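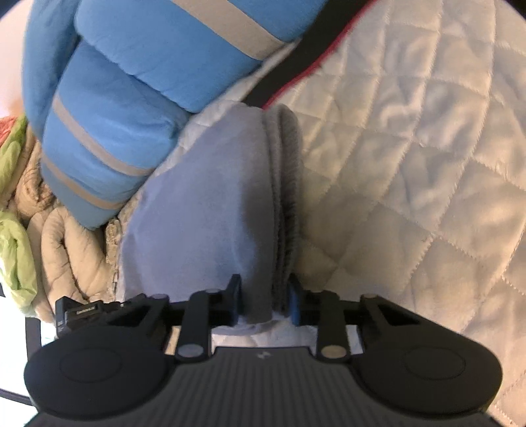
Figure 4. Hand gripper closed on a gray fleece cloth, bedding station.

Section 4. Bedding station for visitor demonstrations

This section is for the person who prepares and leads the bedding station on an open day at the Ellgate hall. Please read it one time completely before the visitors come in. The general safety rules are in Section 1 and they apply here also.

4.1 Prepare the bed

1. Put the white quilted bedspread on the bed. Small wrinkles are no problem.
2. Lay the padded garments on the side which is left from the operator. Keep the right side free.
3. Put the gray fleece cloth on the pile last, so that one end of it can be reached from the front.
4. Check that no strap lies over the part of the cloth you want to grip. A strap that goes behind the cloth may stay.

Note: The garments do not need to be folded. At the September open day Subira Obura folded everything very nicely, and the visitors asked if the gripper can work only with folded things.

4.2 Check the hand gripper

1. Hold the gripper by the two round lobes, one in each hand.
2. Look at both finger pads. They must be clean, and no edge may stand up. Replacement pads are in the drawer marked Bolteck.
3. Close and open the fingers slowly. Both lever arms must move the same.
4. Look at the pivot pins. If a pin stands out, do not use this gripper. Give it to Wekesa Kombo and take the second one.
5. Write the number of the gripper on the station sheet. The second gripper is number 159.

CAUTION: Keep fingers, hair and necklaces away from the lever arms. The gap between the arms becomes small when the jaws close.

4.3 Show the grip

1. Stand in front of the bed and ask the visitors to stand behind the yellow line.
2. Move the open fingers to the lower end of the cloth.
3. Close the fingers until the cloth is gathered in a narrow fold between the pads.
4. Stop here and count slowly to four. The visitors want to see the pads holding the cloth, and many will take a photo.
5. Lift the cloth by the width of one hand, then lay it back and open the fingers.

Note: If you take the bedspread together with the cloth, open the fingers and begin again from step 2. Do not pull. The stitching of the bedspread can be damaged.

4.4 When a visitor wants to try

Visitors from 12 years may try with the leader next to them. Give the gripper in the open position. One try is one grip and one lift. With school groups, Njoroge Mugo makes the waiting line on the Drulstead side of the hall, near the door.

CAUTION: Do not let a visitor grip a garment which another person is wearing.

4.5 After the last group

Wipe the pads with a dry cloth. Write the number of grips in the sheet. After 1,000 grips the pads must be changed, even if they look good.

Text checked by Erick Bakilana, 2026-06-21. Please tell him if a step is not clear.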